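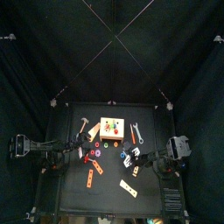 Do playtesters for Loltusgate get paid?
Testers get $100 for one evening, paid whether you finish the game or throw the controller.

Every studio says it wants frank feedback. Most want a compliment. We've read 1,618 comments on the Loltusgate demo, and I don't believe the kind ones.

What you'd do
Play the second island from 6 p.m., then tell us where you got bored. We say it takes three hours. I have my doubts.

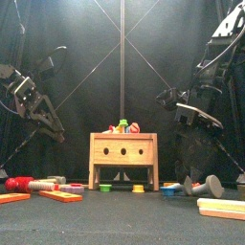 Who we're after
Adults who own a console and have quit a big open-world game partway through. No streamers, please. Friends of the studio have had their turn. 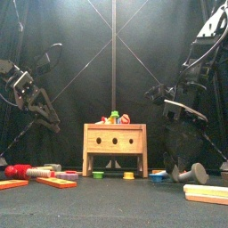

Toy workbench with coloured parts on top.

Write to Hertta Kuusisto at Wollden before the end of September. Name the last game you gave up on, and why.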